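# 自制桌面机械臂叠杯子，仿真里总是夹偏，手眼标定该怎么查

**Marloes Dewulf** 发布于 自制与共享工坊 / 机械臂

我在家里做一台小型桌面机械臂，二指平行夹爪，结构件是在 Flamcombe 共享工坊打印的，控制板用 Trunero 的开源方案。真机的肩关节还在等轴承，所以这段时间先在仿真里把抓杯子、叠杯子的流程跑通，打算之后把同一套代码搬到真机上。

任务很简单：桌上放塑料杯，腕部相机朝下看，找到一只杯子，夹起来，套到另一只里面。相机装在夹爪后面，画面下沿能看到两根手指。检测只做了颜色分割加轮廓拟合，没有用神经网络。

流程是这样的：

1. 手臂移到观察位，手指全开。
2. 分割出杯子，取轮廓中心作为目标像素。
3. 用相机内参和桌面高度，把像素换成桌面坐标。
4. 移到目标上方，下降，合拢。

现在的情况是，杯子离夹爪近的时候基本能夹到，离得远就偏，而且总是往远处偏。有时候手指落下去，杯子整个留在两指内侧靠后的位置，只夹到一点杯沿。

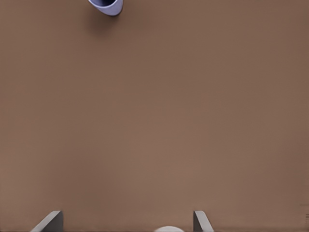
我一开始怀疑内参，重新标了一次，重投影误差很小，换上新参数后偏差没有变化。后来又怀疑逆解，单独让末端去走几个已知点，位置都对。所以我觉得问题出在第三步，但看不出哪里错了。

几个可能有用的信息：

- 观察位不是完全垂直向下，相机有一点俯仰角，我在外参里写进去了。
- 桌面高度设为 0，杯高 83 毫米，杯口直径 76 毫米。
- 杯子在画面中间偏下时误差最小。
- 一共跑了 1123 次抓取，失败的大多是目标靠近画面上沿的那些。

还有一个附带的问题：两只杯子同色时，程序有时会在两个目标之间来回跳。上一帧选了近的，下一帧又选了远的，手臂走到一半改方向。我加了延时，没有用。

外参我是从模型文件里直接读的，按理不会错。手指闭合的行程也检查过，左右对称。有没有人做过类似的东西，帮忙看看应该先查什么？如果需要日志或者外参矩阵，我可以贴上来。

---

**Sjöberg台钳**

外参和内参大概都没问题，先看你的平面高度。

你取的是杯口轮廓的中心，却把它投到高度为 0 的桌面上。杯口在桌面以上 83 毫米，从相机出发经过杯口中心的那条射线，要继续往前走一段才会碰到桌面，算出来的点自然比杯子的真实位置更远。杯子越靠近画面上沿，射线越斜，多走的这一段就越长。杯子在相机正下方附近时，射线接近垂直，误差就小。这和你说的现象一致。

改法：

- 杯子确定是口朝上立着的时候，把第三步的平面高度从 0 改成杯高，单位统一成米或者毫米，别混用。
- 拟合的对象要确认是杯口那一圈。颜色分割出来的是杯口加上露出来的一部分外壁，整块轮廓的中心会被外壁拉偏。可以先提边缘，再拟合椭圆。
- 目标碰到图像边界时不要用它的中心。杯子只露出一部分，轮廓中心就没有意义。把它当成一个大致方向，手臂先往那边挪，等整圈杯口进画面再算。

第三条建议你先做，改动最小。我自己的那台在 5 月份就是这么改的，分割函数里加一行判断，外接矩形碰到边框就返回“未完整”，状态机收到以后只做平移，不下降。

另外，椭圆中心和圆心的投影严格说不重合，不过你这个尺寸的杯子差得很少，先不用管。

关于来回跳，延时解决不了，因为每一帧你都在重新选目标。选定之后要锁住，下一帧只在上次位置附近找，找不到再重新选。注意“附近”要在桌面坐标里比，不要在像素里比，手臂在动，像素位置一直在变。伪代码：

```
if locked:
 cand = nearest(detections, last_xy)
 if cand and dist(cand.xy, last_xy) < r:
 last_xy = cand.xy
 else:
 locked = False
else:
 cand = select_by_rule(detections)
 if cand:
 last_xy = cand.xy
 locked = True
```

r 取杯口半径左右就行。选择规则随便定一个固定的，比如离底座近的当被夹的，远的当底下那只。两只杯子的身份一旦定了，夹起来以后也别再对调，否则放的时候它会去找手里那只。

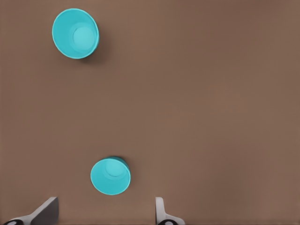
Florero 问锁定之后杯子被手指碰歪了怎么办，半径设小了会丢，设大了又可能认到另一只杯子上去。

碰歪一般发生在下降的最后一段，这时候腕部相机多半也看不全杯口了。我的做法是到了预抓取高度就停止更新，剩下的一段直接走直线。合拢以后读手指开度，和预期的杯径差太多就判失败，抬起来，解锁，回观察位重新看。这样半径不用设大。两只杯子摆得太近的时候确实会认错，我是限制了初始摆放的最小间距，没有在算法上处理。

---

**小半径**

我觉得换个深度相机就好了，不用算这些。

---

**Marloes Dewulf**

先按 Sjöberg台钳 说的改了平面高度，单位确实混了，杯高在配置里写的是毫米，投影函数里用的是米，改的时候差点又写错一处。远处的偏差现在小了很多，靠上沿的还有一点，应该是轮廓没换成椭圆拟合的缘故，这部分还没写。

锁定逻辑也加了，不再中途改方向。开度判断我这边要等一下，仿真里手指的反馈值有约 2 毫米的抖动，得先滤一下。

深度相机暂时不考虑，腕部装不下，真机的线也走不过去。

椭圆那部分写完我再回来更新。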